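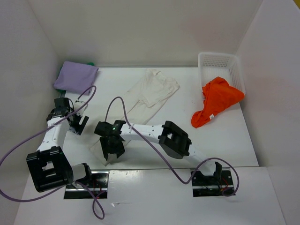 Opinión

Doblar ropa también es ingeniería

Por Sabina Zeman

En noviembre, el club de robótica del instituto decidió que este curso no iría a la competición regional. Lo votaron los alumnos y perdí yo, que era partidaria de ir. Llevo 4 meses pensando en aquella votación y he cambiado de opinión. Lo explico porque ahora se discute si el centro debe seguir pagando el club, y el argumento que más se repite en contra es que no hay trofeos.

El proyecto que eligieron en lugar de la competición es que dos brazos doblen ropa sobre una mesa y la guarden en una cesta. Lo llamaron Elosow, palabra que salió de un generador de contraseñas y que se quedó. Cuando lo presentamos en la reunión de familias, un padre preguntó si para eso hacía falta un club, si en su casa la ropa ya la doblaban los niños. Hubo risas. La pregunta era razonable y no supe contestarla bien en el momento.

La contesto ahora. Un cubo de plástico tiene siempre la misma forma. Si el robot sabe dónde está y cómo está girado, lo sabe casi todo. Una camisa arrugada no tiene una posición, tiene miles, y cada vez que se toca cambia a otra. Los chicos que llegaban de las pruebas de competición, donde se empujan cubos hacia zonas de colores, tardaron dos semanas en aceptar que su programa no servía. Habían escrito una secuencia de movimientos muy cuidada: bajar, cerrar, levantar, cruzar, soltar. Funcionaba con la prenda colocada por ellos en el mismo sitio. En cuanto otro alumno la dejaba caer de cualquier manera, la pinza cerraba en el aire.

Ese choque me parece lo más valioso que ha pasado en el taller en los años que llevo allí. En la competición el reglamento protege al alumno de ese problema. La mesa mide lo que dice el reglamento, las piezas son las oficiales y están en su marca. Se aprende mucho, no lo niego, sobre todo a trabajar con plazo. Pero también se aprende que el mundo viene medido de antemano, y luego hay que desaprenderlo.

Liviu Nedelcu, que da Tecnología en el centro y lleva el club conmigo, no está de acuerdo y quiero recoger su postura con justicia. Él sostiene que un alumno de quince años necesita una fecha y un rival. Que sin eso el proyecto se alarga, los que iban flojos dejan de venir y quedan los 4 de siempre delante del ordenador. Tiene razón en parte. Este invierno se fueron varios. Alguno se fue al baloncesto y otro dijo, con bastante claridad, que pasar la tarde viendo fallar a una pinza no era lo que le habían prometido.

Lo que respondo a Liviu es que la fecha se puede poner desde dentro. A partir de enero establecimos una demostración al final de cada mes, abierta a quien quiera bajar al taller. La primera fue mala. Elosow levantó una prenda por el cuello, el otro brazo no encontró la esquina contraria y la soltó hecha un ovillo. Había delante una clase entera de primero. Los del club lo pasaron mal y a la tarde siguiente vinieron antes de la hora. No me hizo falta ningún rival para eso.

Hay otra cuestión, la del dinero, que es la que de verdad se discute. La inscripción en la competición, el autobús y las piezas oficiales se comían casi todo el presupuesto del curso, y el material valía para una temporada, porque a la siguiente cambiaba el reto. La ropa que usamos la han traído de casa. El recinto se montó en el centro. Los brazos son el gasto grande, y van a seguir ahí cuando estos alumnos se gradúen. A quien dice que el proyecto es un capricho caro le pediría que comparase las facturas de los dos cursos, que están en secretaría.

Tampoco quiero vender lo que no hay. El método que siguen ahora consiste en manejar los brazos a mano, grabar cómo se hace bien y entrenar un programa con esas grabaciones. Se propusieron llegar a 200. Es un trabajo aburrido. Se coloca la tela, se dobla, se guarda, se deshace y se vuelve a empezar. Brittany Dhillon, que está en segundo de bachillerato y es la que más grabaciones ha hecho, lleva un cuaderno donde apunta cuáles hay que tirar y por qué. Cuando iban por 70 revisó el cuaderno y vio que casi todas se habían hecho con las prendas más fáciles y puestas más o menos igual. Nadie le había pedido que lo mirara. Tuvieron que replantear el reparto y repetir una parte. En cualquier asignatura yo habría tenido que explicar qué es un sesgo de muestra. Allí lo encontraron y les costó unas cuantas tardes, y por eso creo que no se les olvidará.

También se ha oído que esto enseña a los alumnos a quitar el trabajo a la gente. Colleen Perron, que tiene una lavandería a dos calles y vino a la demostración de febrero, preguntó a los chicos cuánto tardaba el robot en doblar una camiseta. Se lo dijeron. Contestó que ella, en ese tiempo, despachaba una bolsa. Después se quedó un buen rato enseñándoles cómo se coge una prenda para que la arruga salga sola al levantarla, que es cosa de muñeca y de dónde se ponen los dedos. Los alumnos lo apuntaron y al día siguiente cambiaron los puntos de agarre. A mí me interesa más que conozcan el oficio que quieren imitar que darles una charla sobre el futuro del empleo. Las dos cosas se pueden hacer, pero en ese orden.

Mi propuesta para el curso que viene es concreta. Que el club se mantenga con el mismo presupuesto. Que haya un proyecto largo, elegido por los alumnos, con demostración mensual obligatoria. Que quien quiera competir lo haga en un grupo aparte, llevado por Liviu, que lo hará mejor que yo. Que los cuadernos se guarden en el taller, incluidos los de las pruebas que salieron mal, para que los que entren en septiembre no empiecen de cero. Y que se deje de medir el club por la vitrina de la entrada, donde hay 2 copas que ganaron alumnos que ya tienen hijos.

El consejo escolar lo verá antes de Semana Santa. Quien quiera formarse una opinión puede bajar al taller cualquier tarde a partir de las cuatro y media. Conviene llamar a la puerta fuerte, porque con los motores en marcha no se oye.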